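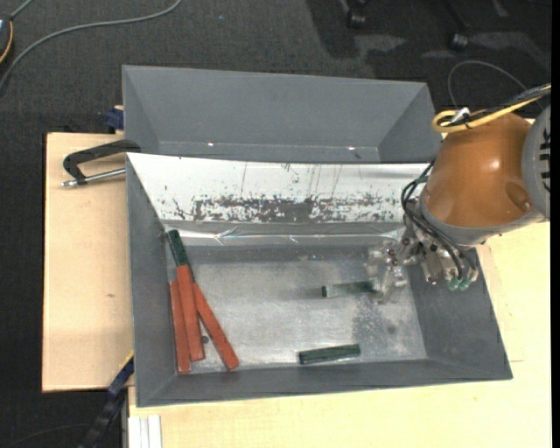
I have a weakness for old wooden blocks, the painted kind that turn up at the bottom of every toy box in America. Last August I bought a whole lot of them from Kumudini Gunawardena, who runs a secondhand toy shop called Dafis (go on a Saturday, she opens the back room!). She quoted me 200 pieces. I got home, dumped them across the living room rug and kept finding more for days, mostly with my feet.

So I started sorting, and I've become a little obsessive about it. My first try was by shape, and it was a disaster, with arches everywhere and my husband asking whether we still owned a coffee table. Then I switched to color. Long reds together, greens together, everything else in a heap for later. It went so much faster, and I could do it with the radio on and a cup of tea going cold beside me.

Get yourself wide, shallow bins if you can. Deep ones swallow the little pieces, and you end up tipping the lot out again to find one short green block. Mine are scratched to pieces by now and I love them. Fifteen minutes after dinner is plenty for me, though I have been known to look up and find it's 11 o'clock.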